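Arm notebook / August / shape board, teleop demos
Reading time: 2 min

Started 9:40. Picking up from Delyth's page. Goal is still the red cross into the cross hole, demos by remote only, no hand-guiding until the wrist zero is sorted out. Wai-kit on the leader arm, me on the keyboard and the reset.

Wrist zero first. Was off again after power up, so re-homed twice and wrote the offset in the Flondlow config (the one in the shared folder, NOT the one on my desktop, that one is old). Delyth if you read this, please don't pull the config till we've merged.

Settings today:
- gripper close limit down to 68. At the old value it squashed the block and let go crooked
- leader to follower smoothing at 6, feels laggy but less jitter over the board
- episode cap 400 steps, anything longer gets tossed

Wai-kit's note on driving: come down slow with the jaws open, stop, then close. If you close while still moving the block tips and you spend the rest of the episode fighting it. Also don't rotate the wrist over the hole, do it on the way. I kept doing it the wrong way round and my episodes are ugly, marked them "AB" in the log so they can be dropped.

Red cross block and green board, both views:
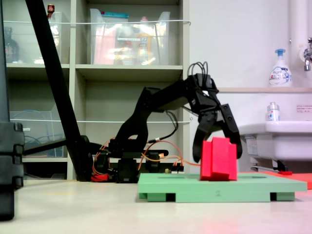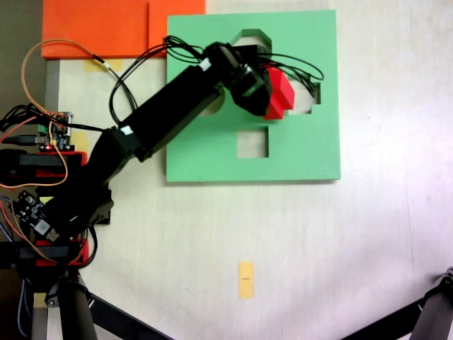

Cables

The loop up by the wrist is my main worry. It swings when the forearm comes across and I think its pulling on the last joint, the follower sags a bit compared to leader. Could be the servo too. Need to try with the loop tied back further down the arm and see if the sag goes away. Do one thing at a time!! Last time we changed the tie and the gains together and learned nothing.

Also the loop gets between the side view and the block for part of the approach. Delyth wants the pose fixed for the whole set so am leaving it alone for now.

Log

Recorder was dropping the gripper channel in the first batch. Column there, values all the same. Wai-kit found it, wrong ID after the re-home. Fixed, first batch deleted. Episode 293 is the first one I'd trust, start training from there. Anything before that is for practise only.

Hand-guided demos: tried one with torque off just to see. Arm is too heavy at the elbow, you end up holding it instead of steering it. Remote is slower to learn but the paths come out smoother.

To do
- tie back cable loop, rerun same start pose
- ask Benítez for the spare wrist servo
- Wai-kit to write up the approach thing properly for the Rireston people
- square hole next, only after cross is boring

Stopped 4:15, arm parked, power off at the strip.

Recent entries
Leader arm: stiff shoulder, what we tried
Nanbridge loader, notes on file naming
Delyth: wrist zero, again
Foam vs. printed blocks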